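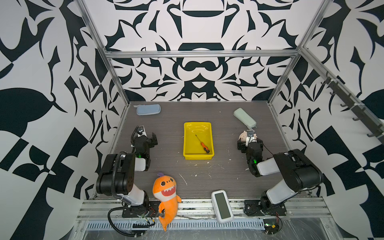 Bay 7, grey top, Relleck paper on three sides. Hooks on the right.

11 July 2019

Papering finished, or at least we have stopped. The pattern was chosen from the Ritel sample book in June by a show of hands, which is how you end up with black leaves the size of dinner plates and a sort of chequered business in among the scrolls. I voted for plain cream and would like that recorded.

Matching notes for whoever does the next bay. The motif is mirrored, so start from the middle of the back wall and work out to the corners. Starting at a corner cost us most of a roll of batch 973. Paste left to soak 5 minutes, then hang. The Gundari paste says 30 on the tub and at 30 the paper comes apart in your hands like wet toast.

Back wall came out near enough symmetrical over the table. Side walls are fine if you don't stand there comparing diamonds - I have stood there comparing diamonds.

Table top stays grey. The wood-grain texture runs crossways and is very fine, so wipe along it.

Still to do: tidy the thin cables and the clear film hanging over the front edge, decide what the hooks are for, and order two more rolls from Lytvynenko before the pattern is discontinued. Plain cream is also in stock, I notice.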